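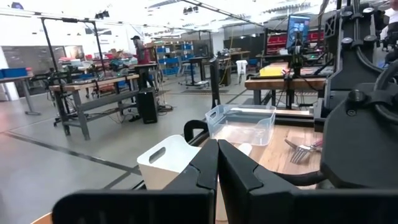 Gesthorpe Allotments and Growers Forum > Veg > Overwintering onions from sets

hafstein_plot
April 18, 2021
Just back from the plot and I have to tell someone! The overwintered onions are fattening up. I put them in last autumn more or less as an afterthought (the bed was going spare after the beans) and I'd written them off by December, when they were sitting in a puddle looking yellow and sorry for themselves. Now they've got proper thick necks and I'm grinning like a fool. Is anyone else growing them this year? And should I be feeding now or leaving well alone?

mudlark
Lovely to hear it! I give mine a light feed of chicken pellets as soon as they get going in spring, then nothing else. They do love it. Keep the weeds off too, onions hate sharing.

Isden_Sue
I'd leave the pellets in the tub, myself. Too much nitrogen this late and you get soft bulbs that won't keep past the end of summer. Mine get wood ash and that's their lot.

mudlark
But overwintered ones don't keep anyway, Sue! You eat them in early summer when the shop ones are tired and sprouting. I want them big.

Isden_Sue
Fair enough if you eat them that fast. There are 2 of us here and we had a whole row to get through.

Yaw Issahaku
Somewhere between the two for me. I feed once, then stop when the days get long. What I'd really watch for is bolting. Last year I lost 3 good ones before I noticed the flower stalks. If you see one coming, pull the onion and use it that week. The middle goes woody but the rest is perfect in a stew.

hafstein_plot
Oh no, I think I might have one doing that already, there's a fat pointy bit in the centre. I thought it was just being keen! Will pull it tomorrow. Does snapping the stalk off not help?

Yaw Issahaku
Some people swear by it. I've tried and the bulb just sat there sulking.

mudlark
I snap mine and they carry on growing a bit. Might depend on the variety. Worth a go on one while you pull the other, then you'll have your own answer.

Isden_Sue
Agree with mudlark for once. Which variety are they, by the way?

hafstein_plot
Red ones, from the market, no label left! Right, one light feed and a close eye on the stalks. I'll report back when I lift them.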